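Lonora Table Clutter

Teleoperated grasping demonstrations on a crowded tabletop. README for release 3.

Summary

Lonora is a set of demonstrations in which a person drives a robot arm by remote control to pick household goods out of a pile. Every session uses the same blue carpeted table with a woven folding screen behind it. The goods are ordinary shop items: snacks, stationery, bottles, bags of dry food. They overlap, and most of them are in their retail packaging.

The data was recorded at the Plalevby room in March and checked at Valmont. It is meant for imitation learning and for testing grasp selection in clutter.

Task

The operator gets one spoken target per episode, such as "glove" or "correction tape", and has to lift it clear of the table and put it back down anywhere that is free. Other items may be pushed aside. Nothing may be thrown or dropped on purpose. An episode ends when the operator presses the foot pedal or after 23 seconds.

Small boxes lying on top of soft packets are the hardest targets for the two-fingered gripper. Operators were told to come in at an angle and close slowly.

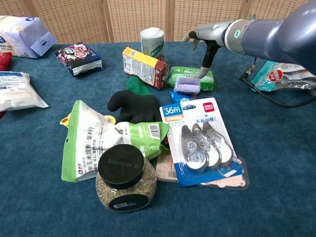 Du Plessis: We trained on release 2 and our policy kept pausing above the target before closing. Looking at the episodes, the operators do the same thing. Is that pause trimmed in release 3, or should we cut it ourselves?

It is not trimmed. The pause is part of how people work over a remote link, and some users want it. Each episode now has a field called hover_start, so you can cut from there to the first gripper command if you prefer.

End effectors

Two kinds are included: a two-fingered gripper and a jointed hand. Episodes are split by folder – do not mix them without remapping the action vector. The gripper has one closing value. The hand has 11 values per step, and the order is listed in hand_joints.txt.

With the hand, operators tend to start low and bring the fingers up to the item with the palm half open.
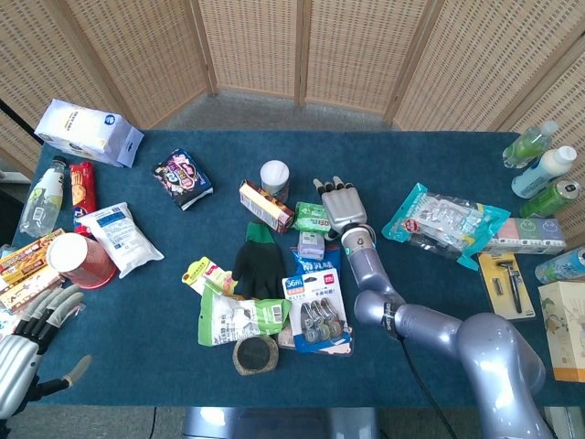 They also use the backs of the fingers to nudge things, and those steps are labeled "push" even when the grasp follows straight after.

Recording

Joint positions, operator commands and video are saved at 10 steps per second. Commands are stored as sent, before smoothing. Failed episodes are kept and marked success = 0.

Known problems

Clear bags and blister packs reflect the room lights, and depth is poor on them.
Text on the packaging is mostly Chinese. Target names are in English only.
Item positions are not reset between episodes within a session.
Sunday sessions have no audio.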